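Drelell review: a year's worth of royal gossip for $120, is it worth it?

Quick one today, got a ton of other stuff to get through. A few of you asked whether Drelell is any good. Paid for it myself, been using it daily since March, so here goes.

If you missed it, Drelell is the royal watching service from Guvstead, the people who used to do that weekly newsletter with the pink header. Desktop program plus a phone app. It follows royal families all over - who's on vacation, who's quietly moved out of which palace, who is paying for it (usually you, if you live there). $120 a year. No monthly option, which annoyed me right away.

Setup. Took five minutes. You pick the families you care about and it builds a feed. I picked way too many, got buried, started over. Pick three or four tops. The big European houses are covered to death anyway, you'll see that stuff everywhere without paying a cent. The fun is in the smaller courts and the ex-royals, the ones with no throne and somehow still a yacht.

The feed itself is good. Really good, some days. Short items, each one marked as confirmed, reported or rumor. I love that. Half the gossip sites out there will run "prince storms out of dinner" and four paragraphs down you find out somebody's cousin heard it from a waiter. Drelell puts a big gray RUMOR tag on it and lets you get on with your day. You can turn rumors off completely but come on, who's doing that.

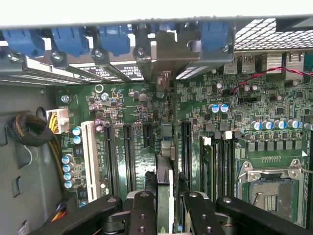
Slot covers and blue clips at the back of an open desktop case.

Then there's the archive. 3,440 stories when I last looked, going back way before the current crop of scandals. Weddings called off, missing tiaras, a long and very silly saga about a duke and a parking space. Search is fast. Spelling has to be exact though, and with royal names that is a problem. Same guy can be spelled four ways depending on the newspaper. I typed one queen's name three times and got nothing, then found 12 stories under the other spelling. Fix this please.

Money pages. This is what I paid for, really. Every family has a page on what they cost and what they own, with links to the public accounts where there are any. Where there aren't any it says so. Some of them are basically blank, and a blank page says plenty. The castles section is a time sink, I lost a whole evening in there. Heating bills! Who knew I'd care about a roof.

Not everything on those pages is fresh. Found one palace listed as "under renovation" that finished ages ago and has been selling tickets all summer. Wrote in, got a nice reply, still not fixed. And currency conversion is all over the place, sometimes dollars, sometimes whatever the local money is, no switch for it.

The travel tracker is where it gets shaky. It's run on hotel info from a company called Hijazi and the idea is great: see which resorts and grand hotels the royals keep turning up at, and for how long. In practice it's late. Very late. By the time a stay shows up the tabloids have had the pool photos for a week. Guess there's a safety reason for a delay and I'm fine with that, nobody should be getting a live map of where somebody's kids are sleeping. But then don't call it a "tracker" in big letters on the front page. It's a travel diary. Call it that.

Also some hotel entries are just ads. Room rates, spa menu, a button to book. One had a suite at $859 a night with a little crown next to it, and the "royal connection" was that a princess had lunch there once. Lunch! On a $120 subscription I don't want to see that at all.

Phone app: fine. Bit slow opening. Notifications are a disaster out of the box, mine went off at 3 am for a christening. You need to go to settings, then alerts, then quiet hours, and then do it again for each family seperately. After that it behaves. The desktop version is nicer to read on, bigger photos, and you can have two families side by side, good for feuds.

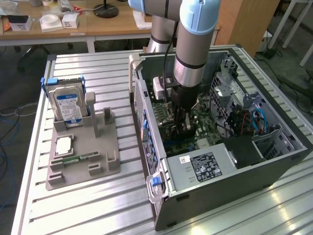
Comments section is a mixed bag. Somewhat better behaved than the free sites, I think the price keeps the worst ones out. You get real experts in there, people who can tell you who wore which brooch in what year and who it got borrowed from. You also get the ones who have picked a side in a family fight and will never ever let it go. Mute button works well. Use it.

Tone of the writing - mostly dry and a little mean, which I like. They're not fans and they're not out to burn anything down either. They'll make fun of a king for bringing eleven suitcases to a two-day trip and then in the next item explain the law on who inherits what, clearly, no showing off. The succession explainers are the best writing on there, honest. Should be free, all of them.

How's it against Fasach? That's the one everybody compares it to. Fasach costs nothing, updates faster, and is stuffed with ads that jump around as you scroll. No rumor tags. Gets things wrong and then quietly changes the headline, seen it a bunch of times. But if all you want is outfits and who snubbed who, Fasach has it first and you keep your money. I still check both, not gonna lie.

Customer service, since someone always asks. Emailed three times. Two answers the next day, one never. Canceling is in the account page and you don't have to call anyone, I went and checked. Renewal is automatic though and the reminder only comes a week ahead so put it in your calender.

What I'd like to see: monthly plan, search that can handle spelling, hotel ads gone. Maybe a gift option, my aunt would lose her mind over this thing.

So do you buy it? If you read royal stuff every day and care about where the money goes, yes. The archive and money pages are worth it on their own. If you look in twice a year when there's a wedding, no, stick with the free sites. And if it's the travel tracker you're after, skip it until they sort out that hotel mess.

3.5 out of 5 from me. Was going to be a 4, then the christening thing happened again last night.

More when Guvstead puts out the fall update. Questions in the comments, I'll get to them when I can.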